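石材台面

石材台面是以天然石材或以矿物颗粒为主要成分的人造石材制成的水平工作面,安装在橱柜、桌架、洗手台或实验台的顶部。

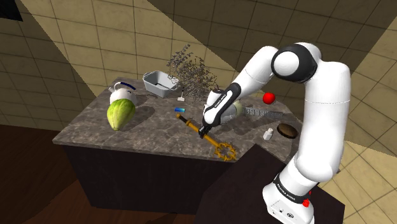 台面与柜体在结构上相互独立,台面损坏时通常可以单独更换,柜体翻新时也可以保留原有台面。常见用途包括厨房操作台、浴室洗手台、餐桌、商店柜台和窗台板。与木材、金属和塑料贴面相比,石材台面硬度高、自重大,加工和搬运需要专门设备,价格受石种、板材规格和加工工艺影响很大。

名称

中文里“台面”一词泛指各种工作面,行业内常按材料加以区分,如“花岗石台面”“大理石台面”“石英石台面”。商业名称与岩石学名称往往不一致。石材行业所说的“花岗石”除花岗岩外,还包括辉长岩、辉绿岩、片麻岩等质地坚硬、可以抛光的岩石;所说的“大理石”则包括大理岩以及可抛光的石灰岩和白云岩。“人造石”在不同地区含义不同,有时专指树脂实体面材,有时也包括石英石和岗石。

历史

在现代橱柜出现以前,住宅厨房的工作面多为独立的桌子,材料以木材为主,石板主要见于食品储藏室、奶酪作坊和糕点作坊。石材导热较快,触感偏凉,适合揉制含黄油较多的面团,糕点师使用大理石板的习惯保留至今。

十九世纪,大理石广泛用于欧洲和北美的洗脸架、壁炉架和餐馆桌面。同一时期,板岩因吸水率低、耐酸性较好而用于实验室。整体橱柜普及后,工作面开始连成一体,塑料贴面和不锈钢台面因重量轻、成本低占据了大部分市场。二十世纪后期,金刚石工具和桥式切割机的使用降低了硬质石材的加工成本,花岗石逐渐进入普通住宅。以石英颗粒和树脂压制的石英石板也在这一时期投入工业生产。

材料

花岗石

花岗岩由石英、长石和少量云母等矿物组成,质地坚硬,对家用酸性液体有较好的耐受性。其外观由矿物颗粒的大小和颜色决定,可呈灰、褐、红、黑等色,表面多为斑点状或云斑状。颗粒粗的品种在切割边缘处较易崩落,加工时需降低进刀速度。浅色品种的吸水率一般高于深色品种,铁含量较高的石材长期受潮后可能出现锈黄色斑点。

大理石

大理石的主要成分为碳酸钙或碳酸镁钙,硬度低于花岗石,纹理变化丰富。醋、柠檬汁、果汁和酸性清洁剂会与碳酸盐发生反应,使抛光面失去光泽,这种现象称为酸蚀。酸蚀是表面材料的损失,与污渍渗入石材内部的情况不同,清洗不能恢复,须重新研磨抛光。

石灰石与洞石

石灰石质地较软,多用于窗台和浴室。洞石含有天然孔洞,用作台面前需以树脂或水泥基材料填补。填补料与石材的磨损速度不同,使用多年后孔洞处会略微凹陷或脱落。

板岩与皂石

板岩由细粒沉积物变质而成,可沿劈理面分层,颜色以灰黑、灰绿为主。皂石含大量滑石,手感滑腻,容易划伤,但吸水率很低,几乎不受酸碱影响,因此常见于实验室和水槽。皂石表面的浅划痕可用砂纸磨去,部分使用者定期涂抹矿物油,使颜色加深并趋于均匀。

石英石

石英石板由石英颗粒、不饱和聚酯树脂和颜料混合,经振动、加压、抽真空和加热固化而成。其孔隙极少,一般不需要涂防护剂。由于含有树脂,石英石不宜直接放置刚离火的锅具,局部高温可造成变色或开裂。多数产品也不适合长期暴露在户外阳光下。

烧结石板

烧结石板以黏土、长石、石英等为原料,经高压成型后在窑炉中烧制,性质接近瓷质砖。板材较薄,耐热、耐紫外线,但边缘受到撞击时容易崩瓷。花纹通常以喷墨方式印在表层,切割后的断面颜色可能与表面不同。

表面处理

抛光面反光强,能较充分地显示颜色和纹理,也较容易显出水渍和细划痕。亚光面研磨到较细粒度后即停止,不做最后的抛光,触感平滑而反光较弱。皮革面用含磨料的刷子加工,使较软的矿物略微下陷,形成起伏。火烧面和荔枝面较为粗糙,食物残渣易留在凹处,主要用于户外,较少用于厨房。

同一块石材经不同处理后颜色会有差别。深色石材抛光后颜色较深,改为亚光后常偏灰。选样时若只看抛光小样,而订购的是亚光成品,安装后的颜色可能与预期不符,因此供应商一般会提供同种处理方式的样板。

边缘形式

直边保留近似直角的断面,仅在棱线处做小倒角。圆边将上棱或上下两棱磨成弧形,减轻碰撞时的崩边。斜边在上棱切出斜面,多用于较厚的台面。线条较复杂的法式边由多段曲线组成,加工时间长,凹处也较难清洁。

需要使台面看起来较厚时,可在前沿下方粘贴同种石材的板条,称为加厚边。另一种做法是将台面和前挡板各切成四十五度后拼合,纹理可以连续转折到立面。拼角处较为脆弱,一般在棱线上磨出细小倒角。靠墙一侧可加装挡水条,也可由墙砖直接落到台面上,以弹性密封胶收口。

设计与测量

台面的尺寸受原板规格限制。Plirum采石场供应的灰褐色花岗石板,常规切割宽度为800毫米,用于单面操作台时可以一块板裁出台面和挡水条,用于较宽的中岛台时则须选用加宽板或作拼接。长度超过原板的台面必须设置接缝,接缝应避开水槽和灶具开孔的中部,因为该处剩余的石材较窄,承载能力较低。

测量在柜体安装并调平之后进行。传统方法以薄木条或硬纸板制作样板,记录墙面的偏斜和转角,现多使用激光测量设备。旧房墙角往往不是准确的直角,若按理论尺寸加工,台面后缘会出现宽窄不一的缝隙。测量时还需确定水槽的型号和安装方式、龙头孔的位置、灶具的开孔尺寸以及前沿的外伸量。

有明显纹理的石材需要排版,即在原板照片上安排各部件的位置,使接缝两侧的纹理大致对应。排版会增加废料。颜色均匀的细粒石材对排版要求较低。

加工

荒料经框架锯或多绳锯切成大板,部分大板背面粘贴玻璃纤维网,以减少运输中的断裂。加工厂按样板切割大板,常用设备为桥式切割机和水刀。桥式切割机适合直线,水刀可以切出内角和曲线。开孔的内角应留有圆弧,尖锐的内角会集中应力,裂纹多由此处开始。

切割后的边缘依次用由粗到细的磨片研磨。湿法加工以水冷却刀具并抑制粉尘。石英、花岗岩和石英石在切割时会释放可吸入的结晶二氧化硅粉尘,长期吸入可引起矽肺。石英石的结晶二氧化硅含量通常高于多数天然石材,其加工车间的粉尘控制要求也较严格,措施包括湿法作业、局部排风和佩戴呼吸防护用品,干切应予避免。

Cendholm石材厂的加工规程将厨房台面分为切割、开孔、磨边、表面检查、防护和装架六道工序,其中开孔后的部件须竖直装架,并在开孔两侧加装夹条。竖直搬运是行业通行的做法,平抬薄板时石板自重即可使其在薄弱处折断。

安装

安装前检查柜体是否水平、牢固。木质柜体顶部可直接承托石材,薄板则常需满铺垫板或加设支撑条。桌架和金属架承托台面时,支点之间的距离应与石板厚度相适应。外伸部分较大时须加设托架或支腿。

台面就位后以垫片微调高度,再用硅酮胶点粘固定。胶点不宜过密,以便日后拆卸。接缝用调色的环氧胶或聚酯胶填充,待固化后刮平。台下盆以环氧胶和机械固定件共同固定,仅靠密封胶固定的盆体在盛满水后有脱落的风险。台面与墙面之间应保留窄缝,并以弹性密封胶填充,使两者可以各自发生微小的变形。墙砖之间可使用水泥基填缝料,但墙砖与台面的交接处使用同类填缝料时,常在使用一段时间后开裂。

防护与保养

天然石材的防护剂分为渗透型和表面成膜型。渗透型防护剂进入孔隙,降低液体渗入的速度,不明显改变外观;成膜型在表面形成涂层,容易磨损和刮花,较少用于厨房。检验是否需要重新涂刷,可在台面上滴少量清水,静置后观察石材颜色是否变深。颜色变深说明水已进入孔隙。防护剂不能防止碳酸盐类石材的酸蚀。

日常清洁使用中性清洁剂、温水和软布。含漂白剂、强酸或研磨颗粒的产品可能损伤表面或树脂。油污已渗入时,可将吸附性粉末与适当的溶剂调成糊状,敷在污渍处,覆盖薄膜,待其干燥后除去,必要时重复。铁锈、有机色素和油脂所需的试剂各不相同。

小面积崩边可用调色树脂填补。裂缝须先判断成因,若由支撑不均引起,应先修正支撑再作粘补。大理石的酸蚀和磨花可在现场研磨,但局部抛光处的光泽常与周围略有差异,大面积处理的效果较为一致。

规格与检验

台面验收一般包括尺寸、平整度、接缝宽度、颜色和外观缺陷等项目。天然石材中的色斑、矿脉和愈合裂隙属于材料本身的特征,是否视为缺陷由合同约定。愈合裂隙被矿物填充,表面可以摸平;开放裂缝则能用指甲感到边缘,两者处理方法不同。

Soma样板目录收录台面石材511种,按颜色、粒度和表面处理编排,供设计单位核对商业名称。Au编号法是该目录使用的分类方式,将表面处理分为11类,其中抛光面与亚光面各占一类,皮革面按刷磨深度再作细分。该编号法自2000年起用于目录的印刷版,后来沿用于电子版。

环境因素

石材台面的环境影响主要来自开采、锯切用电和长途运输。锯切产生的石粉浆经沉淀压滤后,可用作填料或制砖原料,未经处理排放会淤塞水道。天然石材使用年限较长,拆下的台面可改切为窗台板、地砖或小型桌面。含树脂的人造石材较难分离各组分,废料多作填埋或破碎后掺入其他制品。

参见

大理石
花岗岩
瓷砖
填缝料
整体橱柜
矽肺

本页最后修订于2019年11月19日。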